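March, Rorkine notebook, teleop in sim

Start 9:40. Junhao Cao on the headset for the first block, me on the second. Task is the same as last week: walk up to the clutter, reach down, take hold of the named item, lift, hold still, put it back. Everything runs in the simulated room for now. Tarmo wants the sim set closed out before we book time on the real arm at Gornutcombe.

Changed before starting:
- Controller scaling down from 1:1 to 0.7. Junhao kept overshooting on the way down.
- Clutch moved to the left grip button. The trigger is only for closing the hand now.
- Natance recorder updated. It writes the head camera and the joint log to one file, so no more lining them up by hand.

First block went fine once the scaling felt normal. Junhao says the wrist still lags when he turns and lowers together. I looked at the log and the lag is there, but it is in our smoothing filter and has nothing to do with the headset. Cut the filter window from 7 samples to 4. Better. A bit of shake at the end of the reach, which I can live with.

Lost one stretch to a frozen scene reset. The Cui script that shuffles the objects hung on a collision check and had to be killed. Restarted from seed 3739. If it hangs again, write down the seed before killing it -- I forgot to the first time.

Count at lunch: 94 demos saved. I have not gone through them for quality yet. Tarmo's rule stands: if the operator hesitates and then recovers, keep it. If the operator gives up and resets, throw it out.
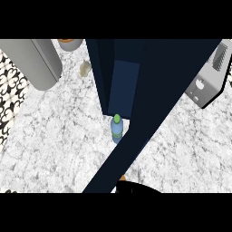

Reaching low past the elbow is still the hard part to demonstrate. From the head view the arm covers a good piece of the floor, and the operator ends up steering by memory for the part behind it. Junhao's habit is to swing wide and come back in, which makes long demos. Mine is to go straight down, which makes short ones and more bumps. The bottle with the green cap is the kind of target I mean: it stands right in the bend of the arm, with hardly any gap, so a small elbow correction could knock it. I would like both of us to do these the same way before we record more. Proposal: lift the elbow first, pause, then lower the hand. Junhao agrees on the lift, not on the pause.

To do
- Try a second view in the headset, small, upper corner. Tarmo thinks it will distract. Test it anyway.
- Log elbow contacts as their own event.
- Go through the morning demos and tag the wide swings.
- Ask Tarmo whether the policy gets the full head view or a crop. It matters for how we move the head.

Stopped 4:15. Headset on charge, recorder files copied to the shared drive.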